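Courses > Robot Software > Autumn term > Handout 7

Handout 7: Planning a pick when the kitchen won't hold still for you
Course notes by Elsie Pirihi. Lab sheet by Tien-fu Huang.
November 25, 2018
12 shares | 4 comments

Last time we ended with an arm that could go from one set of joint angles to another without hitting itself. Several of you were pleased with this, and you should be, but a robot that avoids its own elbow has met the lowest standard we set. This week there is furniture.

1. Where the pick really starts

Most people write the grasp first. They work out where the fingers should be, ask the inverse kinematics for joint angles, and then discover that the arm has to pass through a toaster to get there. Work backwards instead. A pick in our stack (Vundemex, the version on the lab machines and no other) is five states:

HOME
PREGRASP – fingers above the object, pointing down
GRASP – straight down, then close
LIFT – straight up, same line
CARRY – to wherever the task says

The planner is only free to be clever between HOME and PREGRASP, and again in CARRY. The two short vertical moves are straight lines in Cartesian space. Do not hand them to the sampling planner. It will find you a path, and the path will be legal, and it will look like someone trying to swat a wasp in a phone box.

2. What the planner knows

The planner knows what is in the collision scene. It doesn't know what is in the renderer. These are two separate lists, and every year someone spends an evening learning this. If you load a mug into the simulator and forget to add its collision shape, the arm will pass through it with perfect confidence and report success.

For the lab we use three kinds of shape:

Boxes, for the table top, the pedestal and anything boring.
Convex hulls, for the small things on the table.
Full meshes, for nothing at all unless you've asked Tien-fu first.

A hull around a mug fills in the hole in the handle. That's fine if you're steering round the mug. If you want a finger through the handle it's no good, and you need to break the mug into several hulls. The Yeh tool does this from the command line and is slow on chairs. Anything with a pattern of spokes in its back will be cut into far more pieces than you wanted. Put a box round the chair and get on with your life.

3. Perception, or the part we cheated on

In weeks one to six the simulator told you exactly where everything was. From now on you get a pose estimate from the Trirnusach node, which publishes at 10 hertz and has opinions. It will give you a position, a rotation and a score. Treat the score as a mood. A score of 72 on a dark lump against brown wood does not mean the same as 72 on a white plate, and you shouldn't use one threshold for both.

Two habits that will save you time:

Take the median of several estimates before you move. One estimate is gossip.

Once the arm is over the object, stop updating the pose from the fixed camera. By then the gripper is in the way and so is its shadow, and the estimate will drift towards your own fingers. I have watched an arm chase itself across a table this way. It was very determined.

4. Clearance

Set the PREGRASP height at 30 millimetres above the top of the object's hull. Less than that and small pose errors turn into knocks. More than that and the vertical move gets long enough for the wrist to run near its limit, at which point the Cartesian move stops partway and returns a fraction. Read the fraction. If it isn't 1.0 you have not arrived, whatever the log line above it says in green.

Grasping odd shapes: choose the closing direction across the narrower side of the hull. If the object has no obvious narrow side, try both and keep the one with more room for the outer faces of the fingers. People check the gap between the fingers and forget that fingers have backs.

5. When it fails

Your state machine needs an edge out of every state, including the ones you feel good about. From PREGRASP, failure goes to HOME. From GRASP, open, then LIFT, then HOME. Never plan freely from GRASP. The fingers are down among the crockery and the planner may well decide that the quickest way out is sideways.

Retry once with a fresh pose. Retry forever and you've written a screensaver.

6. Lab work

Load the Vanesmont kitchen with the robot on its pedestal at the table. The target is the dark brown object. Everything else is an obstacle, and that includes the thin utensil leaning on the toaster, which a lot of groups leave out of the collision scene on the grounds that it's small.

Hand in:

Your collision scene file, with a comment on each shape saying why you chose it.
A log of one full pick, all five states, with the fraction returned by both vertical moves.
A log of one failed pick and the recovery. If yours never fails, shift the target pose by hand until it does.
Half a page on which object gave your scene the most trouble. Please don't write "all of them". I had that in March, twice, from people sitting next to each other.

Marks are for the logs and the reasoning. Nice camera angles get nothing, though I do look at them.

If the arm freezes at PREGRASP with no error, your planning group has the gripper left out of it. It's in the notes for Handout 5, near the bottom, where I put things I hope you'll find by yourselves.

Related items
Handout 5: Planning groups and joint limits
Handout 6: Self-collision and how to switch it off by accident
Lab sheet: Splitting meshes with Yeh
Handout 8: Placing things down again

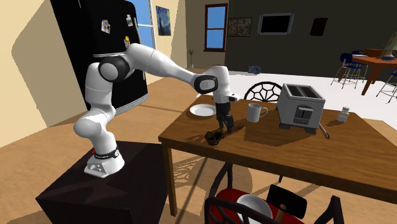 Fig. 1. The Vanesmont kitchen, arm over the target, gripper pointing down.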